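I run the packing room for Platis, a small outfit that repairs and resells bags and luggage. People keep asking me whether machines can do this work yet. Short thread on what I've seen.

Short version: some of it. Flat, stiff things in boxes, yes. Soft things with straps, mostly no.

We have had two machines on trial since October. One is a Kevholm arm that picks from a bin and places on a tray. The other is a Niskanen folding table, sold for shirts and towels.

The Kevholm is good at boxes. On sealed cartons it got 98 out of 100 onto the tray the right way up. I have no complaint about that. I would pay for that.

Then we gave it bags. A bag has no fixed shape. It slumps one way when it's empty and another way when someone has left the paper stuffing in. The arm picks a spot to grab, the fabric folds, and the spot is gone.

Out of our first six bags it got two to the tray. One of those was upside down. I counted it anyway because the rep was standing there. 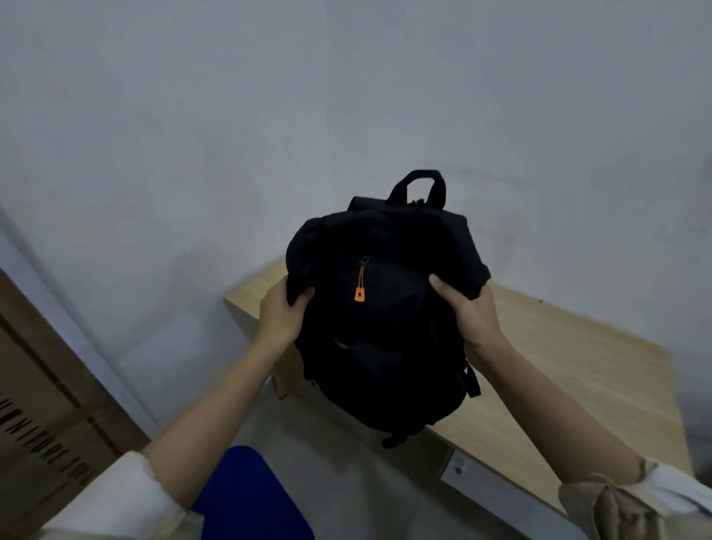 Checking a bag before it ships is the job I would most like to hand off. It's dull and it hurts your wrists by the afternoon. You hold the bag up, look at the front, turn it, run every zipper, feel the seams, tug the handle. A black bag is the worst case for a camera because black fabric shows almost nothing. The orange pull on the front pocket is easy to find. The small dark one up at the top seam is not, and I have missed ones like it myself. A person finds it by feel and keeps going.

The other thing is straps. A loose strap will catch on a tray, a belt, a table bracket, anything. When I see one hanging I move it with a finger and don't think about it. The Kevholm has to be told there's a strap, where it is, and that it isn't part of the bag's outline.

Someone asked about the Niskanen. It folds towels well. We don't sell towels.

I also asked Hirovia for a quote on a two-handed setup, since one hand is clearly not enough for this. They were straight with me. They said zippers on a known bag, in a known position, they could do. Mixed used bags, all different, they would not promise. I appreciated that more than the demo videos.

Same goes for the house, I think. A robot vacuum works because the floor stays put. Packing a kid's school bag in the morning is a different kind of chore, and I haven't seen anything I'd trust with it.

So for now: the arm stays on cartons, the folding table goes back, and bags get checked by hand. I'll ask Hirovia again next year.

If you run bags, coats or anything floppy through a machine and it works on mixed stock, please reply with what you use. Real numbers if you have them - I can get the videos on my own.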